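Sep 14, 2021 | By Rogério Falcão

4.2 Bin condition and fixturing rules

The Plemano protocol treats the bin as part of the test equipment. Earlier trials at the Lacerda site compared grasp results between cells without any record of how the bins were held or how worn they were. Under the present rules, each cell keeps a log for its bin, and the log is checked before every session.

The bin must be fixed to its support at no fewer than 2 points. Clamps are allowed if their handles and bars stay outside the planned path of the arm. After a clamp is moved, the operator repeats the wall calibration and enters the new offsets in Vullaveo. Wear on walls and floor is accepted, but new reference images are required after every 200 picks, as scuffed surfaces change the background used for segmentation. Cracks or loose dividers require replacement.

Hoses and cables on the arm are tied so that slack does not pass below the gripper fingers at any joint position used in the task. Approach speed inside the walls is limited to 15 percent of the programmed maximum. Objects are mixed in shape and color, and they may touch each other or the walls. The operator does not rearrange them between attempts. A session ends after up to 425 attempts. Figure 3 gives a view of a cell during work, with the gripper lowered into the front compartment and a clamp at each of the two upper corners of the bin. 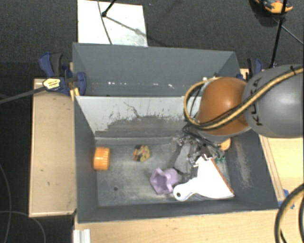 Figure 3. Gripper at a white scoop-like object in a divided bin. Scuffing is visible on the divider and floor.

4.3 Stop conditions

An attempt is stopped when wrist force exceeds the limit set in Preltisel for the tool in use. The arm is then raised straight up at reduced speed, and the attempt is recorded as a contact stop. Contact stops are reported separately from missed grasps.

3 shares | 0 comments

Contact the author | Copyright 2021 | Back to top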